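映画館のはしごと、二回目に観た『ウェーブトウ』のこと

2026年5月

連休が終わってからずっと体がだるくて、土曜の朝も昼まで寝るつもりだったのに、なぜか七時前に目が覚めてしまいました。こうなったら映画だ!と思って、顔だけ洗って電車に飛び乗りました。

お目当てはズジスラヴァ・マハラ監督の『ウェーブトウ(Wavetow)』。実は公開してすぐに一度観ていて、そのときは正直、途中で少し寝ました(ごめんなさい)。港町で曳き船の仕事をしている兄弟の話で、とにかく台詞が少ないんです。兄が煙草を吸って、弟が黙ってロープを巻いて、それだけで一分くらい過ぎていく。仕事帰りの夜に観るものじゃなかったなあ、と反省しました。

で、朝いちの回で観直したら、これがもう全然ちがう映画で。

まず音がいいんですよ。前回は後ろのほうの端っこだったのが、今回は真ん中あたりの席が取れて、エンジンの低い音がお腹にくる。兄弟が喧嘩する場面、前は「え、なんで急に怒ってるの?」と思っていたのに、その前からずっと船の音が少しずつ大きくなってきていて、弟のほうが何度も言いかけてはやめているんですね。口が動いているのに声が聞こえない。ちゃんと怒る準備をしていた。寝てたら分かりません、はい。

兄役のクライド・ヴォイチクがまたよくて。この人、前に出ていたコメディでは早口でまくしたてる役ばかりだったから、最初は同じ人だと気づきませんでした。食堂でスープを飲むだけの場面があるんですけど、スプーンを置くタイミングが、もう、うまい。わたしの斜め前に座っていたおじさんが、そこで小さく「うん」と言っていました。わかる。

弟役のセイドゥ・アッピアは今回が初めての長編らしいです。パンフレットによると、オーディションで台本を読まされずに、監督と二人でひたすら縄を結んでいたそう。それで受かるってどういうことなんでしょう。でも映画を観ると、手元の説得力がたしかにすごい。結び目を作るところをカットを割らずに見せるから、ごまかしようがないんですよね。

パンフレットは読みごたえがありました。撮影監督のジャニーン・デ・ハーンのインタビューが載っていて、港の場面はほとんど夜明け前後の短い時間だけで撮ったとのこと。一日に使える光が15分しかない日もあって、曇ったらその日はおしまい。撮影日誌の抜粋も載っていて、「霧。待つ。霧。帰る」とだけ書いてある日があって笑ってしまいました。

ちなみにこの劇場、いちばん大きいスクリーンでも227席なんですが、朝いちなのにけっこう埋まっていました。年配のご夫婦が多かったかな。上映後にロビーで「あれは最後、弟は船を降りたの?」「降りてないでしょう」と言い合っているご夫婦がいて、わたしも混ざりたかったです。わたしは降りた派です。だって長靴を脱いでたもの。

そのあと近くの喫茶店でたまごサンドを食べて、勢いで二本目も行きました。小尾健二監督の短編集『プルラリ(Prurari)』。三本立てで、こちらは予備知識ゼロです。

一本目は団地の回覧板がなくなる話で、ほのぼのしているのかと思ったら後半から急にサスペンスになりました。二本目は……すみません、よく分かりませんでした。ずっと階段を上がっていました。三本目の、廃業する写真館の話がとても好きで、店主のおばあさんが古い客の名前を全部覚えていて、順番に呼んでいくところで泣いてしまいました。隣の人も鼻をすすっていたので、遠慮なく泣きました。

ただ、続けて観るなら順番は逆のほうがよかったかもしれません。『ウェーブトウ』の静けさが体に残ったまま一本目のにぎやかさに入るのが、ちょっともったいなかった。プルラリのほうは来週までの上映らしいので、気になる方はお早めに! 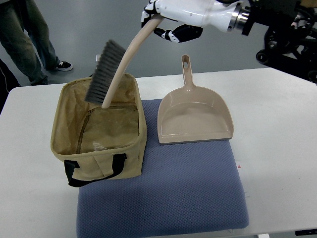 それから、帰りの電車でずっと考えていたのが、二回目に観るときって何を観ているんだろう、ということ。筋はもう知っているから、目が暇になるんですよね。それで後ろの壁の色とか、通行人の歩き方とか、そういうところに目がいく。『ウェーブトウ』でいうと、兄弟の家の台所の時計がずっと同じ時刻を指しています。二回目でやっと気づきました。一回目に気づいた人はいるのかな。いたらコメントで教えてください。

あと、これはどうでもいい話なんですが、売店のキャラメルポップコーンが前より甘くなった気がします。わたしは前のほうが好きでした。塩とハーフにできるか聞いたら、できますよとのことだったので、次からそうします。

次に楽しみにしているのは『ジラード(Girnard)』です。ボアテングという制作会社の新作で、チラシを見るかぎり、山小屋に閉じこめられた楽団の話みたい。上映時間がかなり長いらしくて、途中休憩があるそうです。休憩のある映画、大好き。ロビーでみんながちょっと興奮した顔でうろうろしているあの時間がいいんですよね。あの中でコーヒーを飲みたくて行くようなところもあります。

パンフレットは本棚がいっぱいなので、とりあえず枕元に積みました。前に買ったぶんもまだ読み終わっていないので、今夜は『ウェーブトウ』の撮影日誌の続きから読みます。霧の日があと何日あるのか気になるので。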